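Undley Cloth Folding Set

A small collection of recordings of household cloths being folded on a bed.

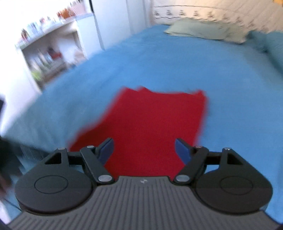 Red cloth on the blue sheet, corners uneven.

Contents
112 recordings, one cloth in each. Every recording has its own numbered folder, with a notes file giving the cloth, the fold asked for and the name of the person who checked it.

Cloths
There are 26 cloths: napkins, tea towels, pillowcases and a few offcuts hemmed by Hilkka Koskela. Most are plain. Checked and striped ones are listed in cloths.csv with their measured sides in centimetres. All were washed once before use and none were ironed.

Folds
half: one edge brought to the opposite edge
quarter: half, then half again
thirds: both sides brought in over the middle

59 recordings are of the half fold. Thirds is the smallest group, with 20.

Known problems
Folder 41 has no notes file. Two pillowcases share the label P3 and we have not sorted out which is which. Fast movements are blurred in places.

Changes
2 September 2024: spelling of fold names made the same in all notes files.

Contact
Kiran Lodhi looks after the files. Corrections to the cloth list go to Orvokki Leinonen.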